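9/22/24, Sunday, shop to myself

Glaze book, continued from the coffee-stained pages.

Unloaded the Baidoo kiln this morning at 9:40. It was at 204 on the display and I opened it anyway, knowing what I'd say to a student who did that. One ping from the top shelf while I stood there with the lid up. Closed it, went and swept, came back at eleven like an adult.

Results, top shelf down.

Tronum White, batch 7. This is the one I reformulated in the summer when the old feldspar ran out. It's a perfectly good white. It is also crazed on every single piece, a fine net all over the inside of the bowls, tighter toward the foot. Batch 6 crazed after two days on the shelf. Batch 7 had the courtesy to do it in the kiln and save me the suspense. I added silica between the two, which every book on my wall says should have helped, so either the books are wrong or I weighed it wrong. I have a feeling about which.

Went back through the sheet. Batch size 400 grams dry. Silica line says 30, in my handwriting, with a checkmark beside it in Wissam's. So two of us believed it. The tub was another matter. I pulled the bag we've been scooping from and it's the bag next to the silica, which is whiting. It's been living in the silica bin since somebody tidied. I was that somebody. There's a note from me taped to the lid asking people to please put things back in the right bin.

So batch 7 is really a test of adding a lot more calcium to a glaze that was already short on silica. It went shinier, it ran a little at the rims, and it crazed. All of that now makes complete sense, and I've written it up below as though I had planned it.

Middle shelf: Grarkovix clay body, sample bag from the supplier, four test bars and two mugs. Bars measured before and after. Shrinkage is higher than the leaflet claims, but my bars were wetter than anyone's leaflet bars, so I'm not writing to them yet. Color is nice, a warm gray with small iron specks. Mug handles both cracked at the lower join. I pulled those handles on a Friday evening while talking, and I don't think the clay can be blamed for it. Will repeat with the handles attached at proper leather hard and my mouth closed.

Bottom shelf: the tenmoku. Always fine. I could fire the tenmoku in a toaster.

One plate warped. It was on the bottom left, nearest the element that has been sagging since last December, and it lifted on that side enough to rock when I put it on the bench. Same position as the last warped one. I moved the cone pack over there for this firing and it shows a good half cone more heat than the right side. Element is on the list. The list is on the fridge. The fridge also needs attention.

Wissam Chidiac came by at lunch to look at the crazing, agreed it was crazing, and ate my crackers. He thinks we should quit chasing a craze-free white on this body and just buy the Hikach commercial one for anything that holds food. He may be right. I told him I'd give it one more round. He said that's what I said at batch 4. He remembers a lot for a man who checked off a bag of whiting.

Plates in general. We had a long talk about foot rings, mostly because I've been trimming them too narrow. A wide plate on a small foot sags at the rim, and on a shelf with one hot side it sags crooked. He trims his at about two thirds of the plate's width and his don't move. Mine are nearer half, for no better reason than that I like how it looks when the plate seems to float. It floats right up until it doesn't sit flat. Going to throw the next six thicker through the middle with a wider foot, and put a second, low ring inside on the largest ones.

The other thing is the edges. People store plates standing up at home, on their rims, and knock them together every day, and a glaze that has run thin at the lip chips there first.

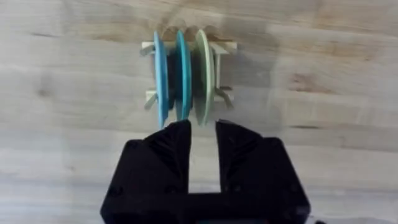 Wissam rounds his rims with a strip of chamois, twice, and I do it once and then get distracted. So: twice. Also wipe the rim back before dipping, let the second coat overlap it, and don't hang the plate from the tongs by its edge, which leaves two bald spots I then dab at with a brush and pretend are hidden.

Batch 8, to mix this week:

Same recipe as the sheet for batch 7, with actual silica in it. 400 grams again so the numbers compare. Wissam to weigh, me to read out, and both of us to look at the bag. Sieve twice. Three thicknesses on each tile, marked on the back in oxide, because pencil burned off last time and I spent an evening guessing.

Fire in the small kiln, not the Baidoo, until that element is done. Small kiln counter reads 664 hours, which I'm noting here since the other place I noted it was a paper towel.

Freeze and boil test on the two best tiles. Ice water, then the kettle, five rounds. If they still craze I'll order the Hikach white and tell Wissam it was my idea.

Bins relabeled on the front as well as the lid. Whiting is in the whiting bin. I checked the bag, then fizzed a pinch in vinegar, then checked the bag again.

Crackers: buy.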